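3.2 Release data

We took release records from two small electronic labels, Dadier and Birik, and from the distributor Zavala. The set holds 374 releases, of which 193 are EPs. Each record lists the track count, the lead style given by the label, and whether remixes were included. Remix-only releases were left out of the counts, and reissues were matched to their first edition by hand.

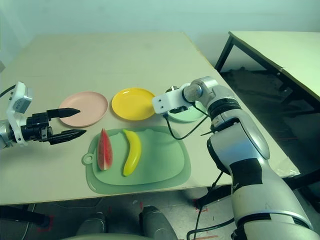
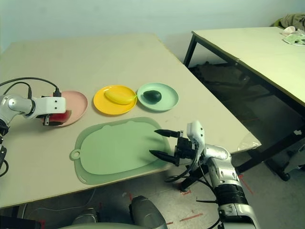

Figure 7. Tabletop with round plastic plates in different colors, two views.

Style labels were the main source of trouble. Dadier files most of its slower records under deep house, while Birik uses progressive for music at much the same tempo. We merged the label terms into nine groups, following the Carkovell list as it stood in September. Where a release carried two terms, the first one was kept. Tracks with no term were assigned the style of the EP they came from. Section 4 compares the groups by tempo and track length.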